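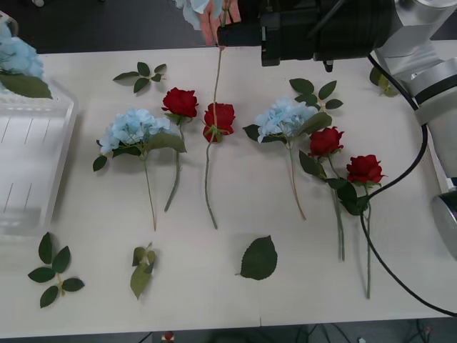
Chapter 3
Preparing and Packing Artificial Flowers

Introduction

Artificial flowers are found in hotels, shops, offices and homes, and the work of preparing them is a trade in its own right. Most stems travel a long way before they reach a vase. They are packed flat, often with the leaves taken off or folded close to the stem, and they must be sorted, shaped and checked before they can be sold or arranged. This chapter deals with that stage of the work. The making of the flowers themselves was covered in Chapter 2.

By the end of the chapter, students should be able to:

- lay out mixed stems on a table in good order for sorting
- name the parts of an artificial stem and say which are most easily damaged
- refit loose leaves and sprigs
- pack finished stems in trays for storage or delivery

3.1 The work table

The table should be flat, clean and pale in colour. Small parts are easily lost against a dark or patterned top, and a green leaf shows up at once on white. Stems are laid side by side with all the heads pointing the same way, away from the worker, so that the lower ends can be picked up without touching the petals. Trays are kept to one side, within reach of the hand that will fill them.

Where two kinds of flower are to go into the same order, many workshops lay them out in mixed rows - a hydrangea, then a rose or two, then another hydrangea - so that the balance of colour can be judged early. Others sort each kind fully before mixing. Either method is acceptable, provided that it is kept to for the whole batch.

3.2 Heads, stems and leaves

The hydrangea and the rose are used throughout this chapter as they behave very differently. A hydrangea head is made up of many small florets, which flatten under pressure and must be opened out by hand. A rose has a single bloom with sepals at its base, and keeps its shape better, but its long stem bends easily if the flower is lifted by the head.

Loose leaves should be gathered before any packing begins. Broad single leaves are kept apart from sprigs, and each is matched to its own kind of stem.

Case study: the Ustavine workshop

Ravana is a small supplier with a workshop in Ustavine. On a usual Tuesday it prepares 600 stems, packed 30 to a tray. Read the following account of its working day, and note at which points stems are checked and by whom.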